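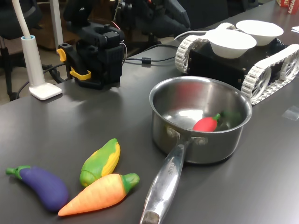

Figure 3. Play food and cookware on the grey table: aubergine, corn and carrot beside the saucepan, with the pepper inside it.

4.2 Does a pretend kitchen tell us anything about cooking?

Much of the writing on pretend cooking takes it for granted that handling toy food teaches something about real food. We are not convinced. The claim usually rests on parents' reports, and parents who buy play kitchens are hardly neutral witnesses. Our own sessions, held at the Stalbridge room with 61 children, were set up to look at a smaller question: whether the mix of objects on the table changes how children sort them.

The mix matters more than earlier studies allow. In Figure 3 the vegetables are toys, and the saucepan is a polished steel one with a long riveted handle. Kinnear and Menzies treat a set of this sort as one category, "kitchen play materials", and score every placement in the pan as "cooking". We think that score is too generous. A pepper in a pan may be a meal. It may also be a pepper that someone has put in the nearest round thing with sides. The carrot in the same figure lies close to the pan handle, and under the Kinnear and Menzies scheme it would count as "waiting to be cooked". We can find no grounds for this in the position of a carrot.

We therefore coded placements without naming a purpose. An item was in a vessel, touching a vessel, or apart from one. Bowls and pans were kept separate, as children often spoke of them differently. Of 179 placements, nearly a third could not be matched to anything the child said aloud, and these were left out of the "cooking" count altogether. Dalgleish (personal communication) has objected that silence is normal in this age group and that we are throwing away good evidence. She may be right about the silence - we doubt the rest.

Colour is a further problem. Bright plastic stands out against a dark table whatever the child has in mind, and the purple aubergine was often picked up first. Hormont's much-quoted finding that children "choose vegetables before tools" was made on a similar surface and has never, to our knowledge, been repeated on a pale one. We ran 16 short sessions on a cream cloth in December. The preference was weaker there, but the group was too small to settle the matter, and eight of those children had already seen the set.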